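Gripper club, week two

Quick one tonight, got to be up at stupid o'clock. Snack packets this week, the little clear plastic ones with the red band on top.
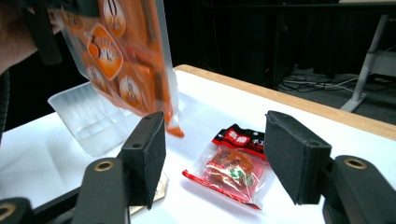

What we're trying to do

Pick up packet, put in tub, repeat. Sounds easy. The target is 60 clean goes each by the end of June and I'm on 30, so halfway, sort of. Ewan Pringle is miles ahead but he skips the awkward angles - I've told him the model needs those too.

Stuff I've learnt so far

Slow down before you close the jaws. Shiny plastic is a pain, the reflections move when you move. Come in across the short side of the packet, not the long one. And say out loud when you're starting, otherwise somebody reaches over the table and thats another one binned.

Still to do

Rename my files (again). Ask if we can have the room past 8 on Tuesday. Write up the foam pad thing for the Arkholm entry, we need 2 pages and I've got a title and half a paragraph.

Might try the bigger bags next, they sag all over the place so no idea how that'll go. More when Ive slept.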